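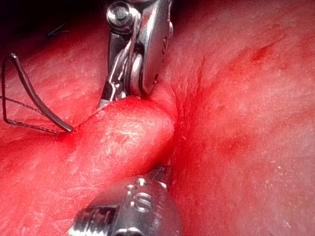
Who is responsible when a surgical robot is used for suturing?
The surgeon at the console is responsible for every stitch, including any movement that the software suggests or smooths. The new practice guide from Gekley keeps this rule in its first paragraph, and all other rules in the guide are built on it.

Gekley publishes open practice guide for robotic suturing

FOR IMMEDIATE RELEASE
Mon 20 August

Gekley, the training and quality company for robotic surgery, today publishes the Cliltance Practice Guide, a set of working rules for suturing with robotic instruments. The guide is free to download and can be used by hospitals, training centers and makers of robotic equipment. It was prepared during the last two years together with the engineering office Lytvynenko and the teaching laboratory Fudulum.

The guide covers the part of the work between the moment when the needle comes into the body and the moment when it is taken out again. This part is short, but many things happen in it. The needle is passed from one instrument to the other, the thread is pulled through, the knot is made and the ends are cut. Until now each center which worked with us had its own habits for these steps, and most of these habits were never written down. A trainee who moved from one hospital to another had to learn them again by watching.

"We did not want to write a textbook of surgery, because good textbooks exist already," said Vitalii Hrytsenko, head of standards at Gekley. "We wanted a document that a team can read in one evening and use the next morning. If a rule needed more than one page to explain, we asked ourselves if it was really a rule."

What the guide says

The guide is divided into chapters on preparation, needle handling, thread handling, force on tissue, and records. Every rule is marked either "must" or "should." A "must" rule has no exceptions inside the guide. A "should" rule may be changed by the local team, but the change has to be written and signed by the lead surgeon.

On needle handling, the guide asks that the needle stays in the view of the camera during the whole time it is in the body. If the needle is lost from view, both instruments must stop and the camera is moved first. The surgeon must say aloud "needle in" and "needle out," and the person at the bedside must repeat it. The needle should be held by the body of the curve and never by the point.

On force, the guide reminds that many consoles in use today give the surgeon little feeling of touch or no feeling at all. The surgeon must therefore judge the pressure with the eyes, from how the tissue bends and changes color under the jaws. Graspers with serrated jaws should be closed on tissue only as far as necessary to keep it steady. When one instrument holds a fold and the other one works on the opposite side of it, the two must not be moved at the same time unless both tips can be seen.

The chapter on thread is the longest one. Braided thread is easy to damage if it is gripped again and again in the same place, so the guide recommends to take it near the end and to avoid the part that will become the knot. The loop for the knot is made around the jaw of one instrument while the other instrument keeps the strand. Before tightening, the surgeon should check that no loose strand is lying across the joint or the cable part of either instrument.
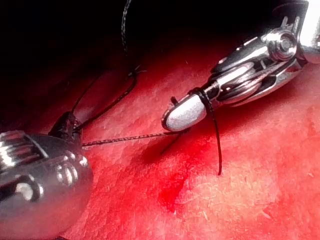 Rules for assisted and automatic functions

A separate chapter is about functions in which software does part of the movement. Such functions include holding a constant tension on the thread, guiding the needle along its curve, and limiting how fast the tip may move near tissue. The guide does not forbid any of them. It says under what conditions they may be switched on.

An assisted function must be announced before it starts. It must be possible to stop it with one movement of the hand or foot, and the same movement must work for all functions on the same console. After the stop, the instruments must stay where they are and must not return to some earlier position. The display must show all the time which function is active, in words and not only by color.

The guide also gives a test for the training laboratory. Before a team uses an assisted function on a patient, each surgeon in the team must complete 100 stitches with it on practice tissue. During this practice the function is interrupted without warning in 3 of the stitches, and the surgeon must finish them by hand. The supervisor writes down the result and keeps it with the training record.

"Engineers like to speak about what the system does when everything is good," said Kyrylo Vasylenko, who led the work for Lytvynenko. "I was asking the other question at every meeting. The software stops in the middle of the stitch, the thread is half through, and what is now the next step? For this situation we wrote the most detailed instructions in the guide. My colleagues were sometimes tired from me, but I think the chapter is better for it."

How the guide was prepared

The first draft was based on the review of 1,000 recorded practice stitches in the Fudulum laboratory. The recordings were watched by surgeons and by engineers separately, and then the two groups compared their notes. In many places they used different words for the same thing. For this reason the guide has a word list at the end, with 3 columns: the word used in the guide, the word common among surgeons, and the word common among engineers.

A second draft was sent in April to the hospitals which take part in the Gekley training program. Their comments changed several rules. The requirement to replace the thread after any kink was considered too strict, and it is now a "should" rule for a light bend and a "must" rule when the fibers of the braid are visibly damaged. The rule on spoken confirmation was made stronger at the request of bedside nurses, who told us that in a noisy room a nod is easily missed.

Not all questions could be answered. The working group did not agree on a limit for instrument speed, and the guide gives no number for it. It also does not cover stapling, energy instruments or the cleaning of instruments after the operation. Readers should follow the instructions of the manufacturer on these subjects.

Relation to law and to other standards

The Cliltance Practice Guide is a voluntary document. It does not replace national law, the approval of medical devices, or the rules of the hospital. Where the local rule is more strict than the guide, the local rule must be followed. Gekley does not issue certificates for following the guide, and asks companies not to use its name in advertising for equipment.

Availability and comments

The guide is available from today on the Gekley website, in English and Ukrainian. A short version for the operating room wall, with only the "must" rules, can be printed on one sheet. Teams may translate the guide into other languages if they keep the numbering of the rules and send one copy to Gekley.

Comments are welcome from surgeons, nurses, engineers and trainers. Please write the number of the rule, the proposed new text and a short reason. Comments without the number of the rule are also read, but the answer may take longer.

About Gekley

Gekley develops training programs and quality documents for teams who work with robotic surgical systems. The company does not produce or sell robots or instruments.

Press contact: Gekley press office, through the contact form on the company website. Interviews with Vitalii Hrytsenko and Kyrylo Vasylenko can be arranged in English or Ukrainian.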